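Lernine garment cell, pre-session check
Nov 6, 2021. Batch 142, target 300 grasps

1. Finger pads. Pass, grudgingly. Pale scuffs on both sides. Allstead calls this cosmetic. I'd like to see a grip test before I agree.

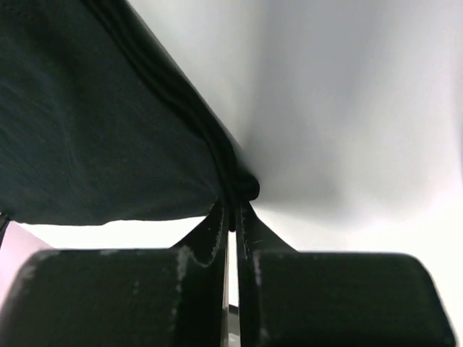 2. Cloth pinched between fingertips before recording starts. Pass. Dark cloth on a near-white background will teach the model plenty about dark cloth on near-white backgrounds. Asked for other colours in October, still waiting.

3. Wiring clear of the arm's travel. Comment: red and purple wires near the gripper want tying back.
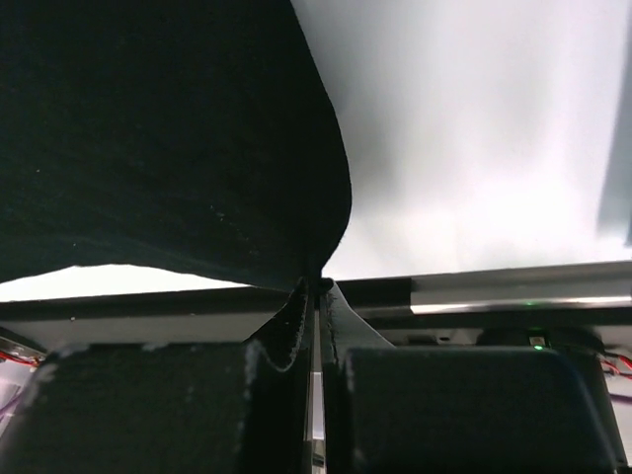 Gajewski's sheet says to repeat this check every 20 grasps. I doubt anyone does.

4. Failed grasps kept and labelled. Not shown to me. Drollgate log lists 2, hard to believe.

Result: may run, items 3 and 4 open.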